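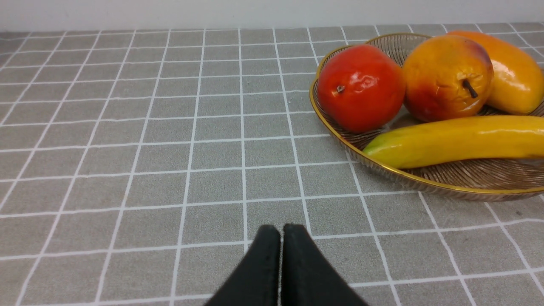 About Clutevik

Clutevik is a shared workshop for people who build robots and other automated things in their spare time. We have benches, tools, storage shelves and a small electronics room. Members come in with their own projects or join one that is already going. We also run a short course each May for people who have never wired a motor.

We started in a rented garage with two benches and one soldering station. The garage had no heat, so the first winter was mostly meetings. We moved to our current unit after a cabinet shop left it, and we kept their dust extraction and their big steel door. The floor space is 3462 square feet, including the loading area, which we share with the unit next door.

What we work on

Most of what gets built here is small. Members have made camera sliders, a seed sorter, a curtain opener and several machines that wind yarn. Some of these work well and are in use at people's homes. Others are on the shelf by the office waiting for parts or for their owners to get interested again.

The longest-running shared project is Tista, a tabletop arm for picking things up and putting them somewhere else. It began as a one-evening class and kept going. The group has rebuilt the wrist twice, changed the finger pads, and rewritten the software that decides where to reach. Practice objects are mainly plastic fruit. A banana and a pear need different grips, and a shiny surface gives the camera something to get wrong. The grid on the table helps when we compare where the arm was sent with where it ended up.

Tista's drawings and parts list are in a binder at the front desk. Anyone can copy them. If you build one at home, please tell us what you changed - the base bracket in particular has gone through a lot of versions and we would like to see better ones.

Nikzad is the second shared project, a rail that carries a tool head along the back wall. It is slower going. The rail is straight now, and the drive belt is on order.

Membership

We have 196 members. You do not need any background in engineering to join. You do need to take the safety session before using the saws, the lathe or anything on the Preltex bench, which is our name for the bench with the high-current power supplies. The session takes 2 hours and is held in groups of up to 10.

Full members have a key card and can come in at any time. Evening members can use the space after 5 p.m. Both get a shelf. Please put your name on your shelf and on anything too big to fit there.

Working at home

A lot of members do the mechanical work here and the programming at home. That suits us fine. We lend out meters, clamps and spare servos for up to a month, and there is a sign-out sheet by the door. Batteries are not lent out.

Visiting

Visitors are welcome during open evenings. Wear closed shoes and tie back long hair. Parking is behind the building - the spaces in front belong to the tile store.

Page last updated 13 June 2019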